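Section 7: Setting up a tasting stall at the Plellside Street Food Fair

Read this section before you load the van. The organisers' welcome pack says a stall can be ready in 21 minutes. We have never met a trader who managed it, so allow an hour.

1. Find your pitch number on the gate list. Ignore the map, which still shows last year's layout.
2. Unfold the counter and lock both legs.
3. Set out sample cups on the customer side only.
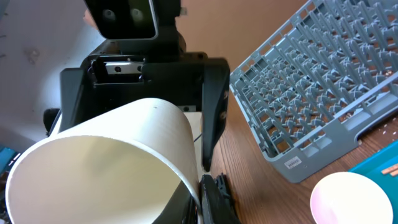
Cup held at a tilt, open end down and to the left.

Note: The pack claims 200 cups will see you through a day. That may be true if it rains. Lihua Xia got through 354 at her dumpling stall and still turned people away.

4. Plug in the hot plate and switch on nothing else until it reaches heat. The pitch supply is described as "generous". Treat that word with care.

Caution: Do not run an extension lead under the counter cloth, whatever your neighbour does.
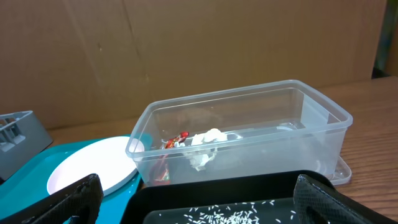

Plellside, Saturday, July 8, 2023

The steps from here on were revised after the summer fair, where the tasting tokens caused most of the queues. The Storkevex token reader is meant to speed up service. We remain to be convinced, but it is compulsory.

5. Hold the green button on the reader until it beeps twice. One beep means it has not connected, even if the screen says "Ready".
6. Take one test token and check that it appears in the day's total.

Note: Keep a paper tally as well. If the two disagree at closing, the office will want to see both.

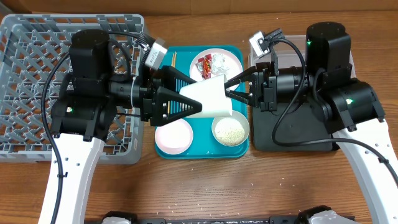 7. Serve each sample in the same order: token, food, napkin. The pack suggests one person can do all this and chat to customers too. Encarnación Cuesta tried it with her croquetas and the queue reached the Tretley gate. Use two people, and pass hot samples over a tray, in the way the white paper cup is held above the teal one here, so that drips don't land on the counter.

8. Put your allergen card where it can be read from the front of the queue. A card saying "may contain anything" does not count, although we have seen it tried.

Caution: Never top up a half-empty sample dish with fresh food. Wash it or swap it.

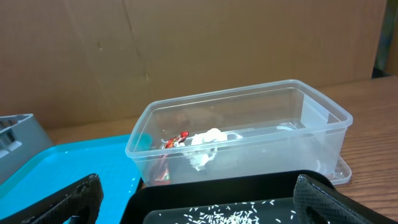 9. At closing, switch off the hot plate first and the reader last. The reader takes a few minutes to send its figures, and pulling the plug early loses them. Storkevex says this fault has been fixed. Wait for the long beep anyway.
10. Hand your tally to the office and get a signature for it.

For drainage and waste water, see Section 8.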